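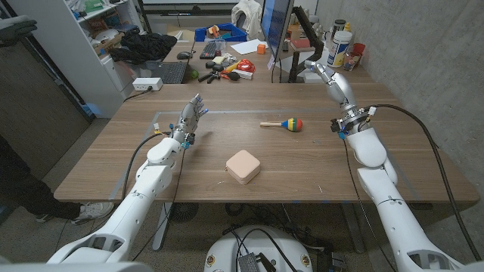 法律互助 > 刑事与诉讼程序
同案的人认罪换轻判,他的口供能直接定我弟弟的罪吗?

提问者:芦苇荡里的灯
浏览 90 次 · 2 个回答

先说情况。我弟弟在 Sonemport 一家叫 Tondalow 的货运公司做调度,八月被带走,说他参与走私一批没申报的药品原料。同案里有个叫 Nicanor Ventura 的,原来管仓库,被抓以后很快就认了,跟检方签了协议,听说刑期能减一大截。现在检方手里最要紧的东西就是他的口供,说我弟弟“知情,并且改过两次单子”。

我看了一圈网上的文章,全是律所写的,口气都差不多,说什么“务必尽早委托专业团队”,看完还是不知道答案。我想问的是:

一、一个为了减刑什么都肯说的人,他的话凭什么算证据?

二、弟弟现在的律师说“问题不大”,可是问他哪里不大,他又说不上来。这种话能信几分?

三、有个自称 Thampi 咨询的机构找上门,说有门路,先交一笔“协调费”。我觉得是骗子,家里老人不这么想,已经在问亲戚借钱了。

麻烦懂的人讲讲,不要复制粘贴。 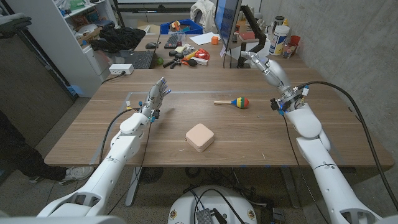 回答一(提问者采纳)
回答者:旧案卷

不是执业律师,在法院做过几年书记工作,后来转行了。各地规定不一样,我讲的是通常的路子,具体以你们当地为准,也别因为我在法院待过就全信我。

同案人的口供一般可以作证据用,这一点你先接受。“他有动机撒谎”不会让口供自动作废,它影响的是分量。很多地方要求有别的东西印证,单靠一个同案人的话定罪比较难,但“比较难”到底有多难,要看法官,也要看那个“别的东西”是什么。我见过印证材料薄得可怜也判了的,也见过厚厚一摞最后没被采信的。

所以眼下该盯的是“改过两次单子”这句。单子在系统里有没有修改记录?是谁的账号?账号是不是几个人共用?货运公司的调度账号共用很常见,密码贴在显示器上的都有。如果记录对不上 Ventura 说的时间,他的话就要打折扣;如果对得上,你弟弟就得解释为什么改。调度改单子本来是日常工作,光改过说明不了知情,检方还要证明他知道箱子里是什么。

再就是那份协议。让律师去要完整的文本,连附件一起要。有些协议写着“如实作证”,有些写得含糊,等于看他说得好不好再决定减多少,后一种在法庭上可以好好问一问。还有他前后几次笔录,第一次提没提你弟弟?要是前面都没提,谈完条件才想起来,这个顺序很有用。 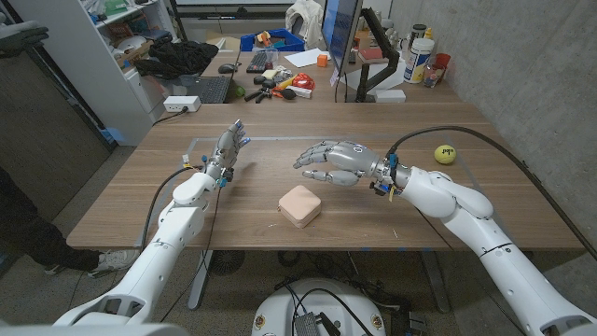

不过我得泼点冷水。网上喜欢讲当庭把污点证人问到哑口无言,我在庭里坐了那么久,没见过几回。多数时候证人就是一句“记不清了”,然后大家往下走。别把希望全押在这上面。

关于你们的律师,“问题不大”我会当作没说。你约他面谈,至少 45 分钟,让他回答:卷宗看到哪里了,口供之外检方还有什么,他打算申请调取什么。三样都答不上来,就考虑换人。他要是答得上来,只是平时不爱解释,那倒也算正常,这行里会办案不会说话的人不少。

至于 Thampi,我没听过这家,也不想替谁下结论。但凡开口就讲门路,先收钱,又不肯写清楚钱干什么用的,我一律不信。让他出书面合同、写明服务内容,再去查有没有登记和执业资格。聊天记录留着。借钱的事先拦一拦,老人那边你就说等合同看过再谈,硬吵没用。

回答二
回答者:Plaltallow老街坊

楼上讲得太客气了,那个什么咨询百分之百骗子!我表哥家前年就碰到过一模一样的套路,交了钱人就没影了,报案到现在也没下文。

口供那个我觉得不用怕,听人说只要被告自己不认,60 天之内就得放人,你让弟弟咬死不认就行。

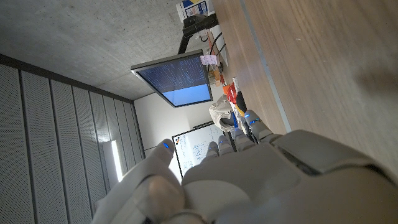 律师的话也不用太当回事,他们收了钱都一个样。你弟弟没做过就是没做过,法院会查清楚的。

评论

旧案卷:60 天这个说法出处在哪?羁押期限各地差得很远,还可以延长,从来没有“不认就放”这回事。“咬死不认”也别乱教,该怎么陈述、要不要保持沉默,让他跟律师商量,乱讲一通往后更难收拾。

Plaltallow老街坊:我也是听朋友说的,他家亲戚就是这样出来的。

旧案卷:那多半是别的原因放的,比如证据不足或者取保。没看到文书我不下判断。

芦苇荡里的灯:谢谢两位。修改记录的事问过律师了,他说还没申请调取,我有点来气。Thampi 那边我让他们发合同,对方说“这种事不方便落在纸上”。我把这句截图给我妈看了,她没说话,钱暂时没借。

旧案卷:催他书面申请,口头说的不算。有些公司的系统日志只留一段时间,过期就覆盖了,先弄清楚 Tondalow 那边留多久。

芦苇荡里的灯:好,下午就去。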